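Teleop by headset or by grabbing the arms -- what are you all doing for cloth?
Board: Teaching and demonstration

tamsin_b wrote:
Right, I need opinions. We've got a full humanoid set up in a mock bedroom and I'm the one in the headset most afternoons, showing it how to deal with washing and bedding. Arms are fine, walking is fine-ish. Fingers on fabric are driving me up the wall. My hands know when they've got hold of a sleeve, but through the gloves I'm guessing from the picture. Start pose for every run is both hands up and open in front of the chest, so at least they all begin alike.

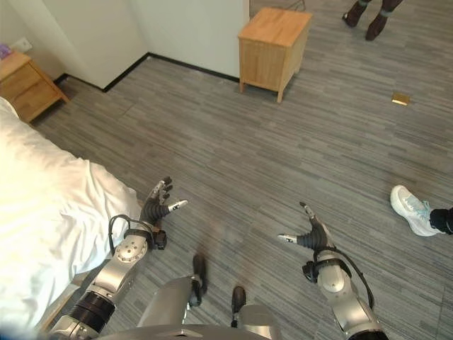 Bristby, October

Target is 300 good demos before we train anything, and I'm on 121. Do I carry on, or stop and sort the hands out first?

donnie_laing wrote:
Stop. I did 2,000 on a pair of Sethi arms with a dodgy thumb mapping and had to bin nearly the lot. The robot learnt my bad habit perfectly -- it would close, open, close again, every single time, because I did.

Also, have you tried moving the arms by hand? Stand next to it, motors slack, push it through the fold. You feel the weight of things and you're quicker within the hour.

usa_p wrote:
Can't agree with Donnie on that one. Pushing arms about works for putting a cup on a shelf. With fingers you'd need a third hand, and then your own arms are in every camera view, so you've taught it to expect a Scotsman leaning over the bed. Stick with remote.

donnie_laing wrote:
Rude, but fair about the fingers. I was on two-finger grippers, I should have said.

tamsin_b wrote:
Ha! We did try it Donnie's way for a morning. My back didn't thank me.

Wrist camera is where I do most of my looking now. The chest-up view is lovely for getting the arm over to the right spot but useless for the last few centimetres, as the hand covers the very bit I want. 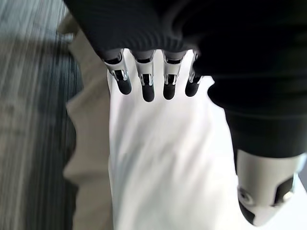 Right at the cloth, wrist view. Fingers one side, thumb the other.

From there I come down slowly and pinch, and it's about half and half whether I get one layer or everything under it.

ebony.s wrote:
What's your glove? We're on the Pandari ones and the thumb was miles out until we redid the calibration with the wearer's hand flat on a table. Takes a couple of minutes per person. Don't share a calibration between people, we did and it was hopeless.

tamsin_b wrote:
Futex gloves, and yes, we share one calibration between three of us. Oh dear.

usa_p wrote:
There's your answer then! I'd keep the 121 though. Go through them, tag the ones with a fumbled pinch, and train with and without. A few recoveries in the set did ours good.

donnie_laing wrote:
A few, maybe. Half of them, no chance. Bin them.

mirsad_petkov wrote:
I'm between you two. Redo the calibration, record roughly 100 fresh ones, then compare against the old batch before deleting anything. Disk space is cheap and her afternoons aren't. And Tamsin, slow down before contact but don't pause. Ours picked up the pause and just hung there over the towel.

tamsin_b wrote:
I definitely pause. I pause every time. OK, new calibration tomorrow for all three of us, will post how the thumbs get on.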